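Metell opens orders for hand-held gripper kit

Metell has begun taking orders for Husunach, a hand-held gripper kit for teams that record household tasks to train robot arms. The kit went on sale in April after a trial run in 97 homes.

Each gripper has two jaws faced with soft pads and is held by a handle at the side. The operator does the chore with it, and the recording is sent to Lunell, the company's online service, for sorting and review. Thin items such as chopsticks were among the first things trial users were asked to handle. 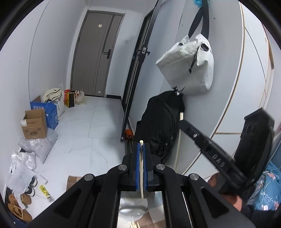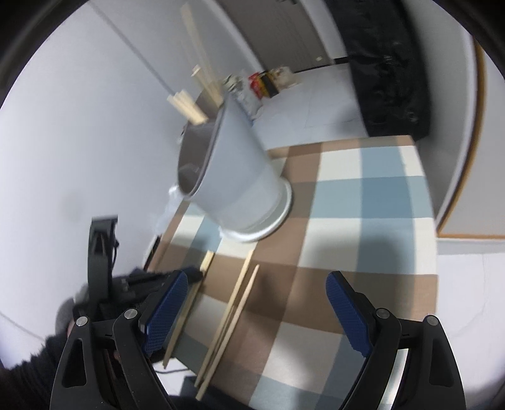 A single gripper costs $168 and a pair is $342 with a carrying case and one month of Lunell included. Spare pads are sold separately. Metell says orders leave its warehouse before 3 p.m. on working days.

Aishwarya Amin, who manages the product, said the pads were changed twice during the trial after users complained that narrow objects turned in the jaws. "Most of the messages we got were about small things like pens and straws," she said.

A version for the older Iyengar mount is planned, but the company has not set a price.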